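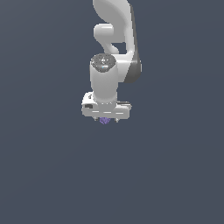
Tipps für die Werkstatt: Greifarm erst simulieren, dann kaufen

Seit October liegt mir mein Schwager in den Ohren, ich soll mir endlich einen Greifarm an die Werkbank holen. 2709 Euro wollte Dusach für das Set haben, und so viel gebe ich nicht blind aus! Also habe ich mir zuerst das Simulationspaket von Gravex gemietet (19 Euro im Monat, kündbar) und abends am Rechner greifen geübt.

Mein erster Tipp: Nehmt keinen Würfel. Würfel kann jeder. Ich habe das lila Knubbelding aus der Objektliste geladen, lauter Beulen und Falten, da muss man sich wirklich überlegen, wo die Finger hinsollen.
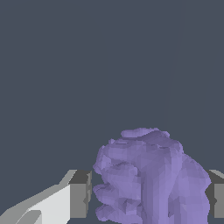 Savita Dwivedi schrieb mir dazu, sie lasse beim Üben immer die Nahansicht an der Hand mitlaufen, von weitem schätze sie den Abstand ständig falsch ein. Mache ich inzwischen auch so, und die Hand drehe ich schon weit oben in die schräge Lage, nicht erst kurz vor dem Teil.
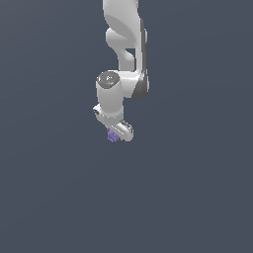

Bei mir ruckelt das Paket auf dem alten Laptop ganz furchtbar, kommentierte Chaturvedi, unter 2000 Euro Rechner würde ich gar nicht anfangen. Na ja, meiner war gebraucht und hat 410 gekostet, Schatten aus, Hintergrund einfarbig, läuft! Was mich eher ärgert, ist das Handbuch, das gibt es nur auf Englisch und die Suche darin taugt nichts.

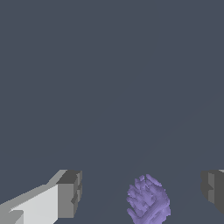
Finger offen, das lila Teil liegt näher am rechten.

Vor dem Zugreifen rücke ich die Hand seitlich nach, bis links und rechts gleich viel Luft ist. Den Greifarm habe ich übrigens noch nicht bestellt, erst will ich das Angebot von Skambridge sehen.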